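# Setting up the sofa-to-basket task

These are the setup notes for the laundry task in the Sangkhawat student challenge, as we run it in the Plumudach robotics club. The robot has to pick cloths off a sofa and put them in a basket on the floor. You record demonstrations by hand first, then train on them. This page covers the room, the grippers and the recording. Training is in a separate file in the Seltov folder.

You will need:

- the two-arm robot with both grippers fitted
- a sofa or padded bench
- a laundry basket with an open top
- two or more cloths in different colors
- masking tape and a marker
- at least 2 hours of lab time

## 1. Place the basket and the cloths

Put the basket on the floor in front of the robot, between the two arms. It should be close enough that either gripper can get over the rim with the elbow still bent. If the arm has to go straight to reach, move the basket in.

The sofa goes on the right. Drop the cloths on it without smoothing them out. A folded cloth is easier to grab, and the policy you train on it will fail the first time somebody throws a shirt down in a heap. We use red and white because they stand out on gray fabric. Let them overlap, so that the robot has to learn which one to take first.

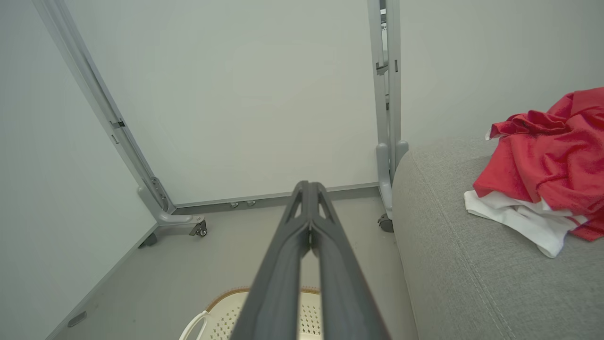 One reader of the first version of this page asked why we don't just tape the basket down, as her team lost a whole afternoon of recordings after it got kicked. It's a fair question. We put tape on the floor at the corners and leave the basket free. Small shifts between episodes are good for the data. If it moves outside the tape, put it back before you record again.

## 2. Check the grippers

Do this before every session, even if the robot was used an hour ago.

1. Close each gripper fully with nothing in it. Look along the fingers from the side. The tips should line up.
2. Open and close it five times at normal speed. Listen for clicking.
3. Pinch one layer of cloth and lift it a few inches. If it slides out, raise the grip force one step in `grip.yaml` and try again.
4. Check that the cable at the wrist has slack when the wrist is turned all the way in both directions.

Don't raise the grip force more than two steps. If the cloth still slips, the finger is probably worn and needs to be reprinted. The print files are in the Plarkero share, under `fingers`. Print them in the orientation they open in, or the thin parts will split.

## 3. Set the start pose

Bring both arms up so the fingers point away from the robot's body and sit clear of the basket. Open the right gripper, as that is the one that goes to the sofa first. Save this pose as `home_laundry`. Every episode starts from it.

From the head camera you want the basket low in the middle and the sofa on the right with the cloths fully or almost fully in view. If the sofa is too far over, slide the sofa and leave the robot where it is.
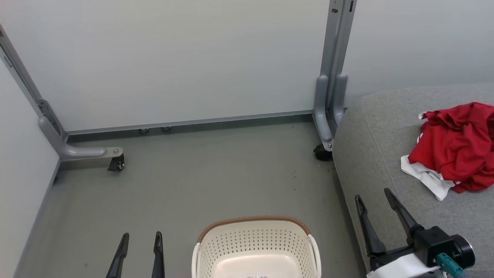 Once the pose is saved, run `home_laundry` three times from different arm positions. Watch the left arm in particular. If it brushes the rim on the way up, add a waypoint above the basket.

## 4. Record

Start the recorder, wait for the beep, and move. Pick one cloth, carry it over the basket, lower it until the tips are just inside the rim, and open. Then do the next one. Go home and stop the recorder.

A clean episode takes us 23 seconds. Slower is fine. What hurts is stopping halfway to think, so practice with the recorder off until you don't need to.

Throw out an episode if:

- a cloth ends up on the floor
- you bump the basket hard enough to tip it
- a person walks through either camera view

Aim for up to 300 episodes. We had a working policy at 163, but it kept missing white cloths when they were under something. Mixing up which color is on top fixed most of that.

## 5. Before you leave

Copy the session to the Seltov folder and check that the file count matches the recorder log. Put the arms in the rest pose before you cut power. Leave the tape on the floor for the next group and write your episode range on the sheet by the door.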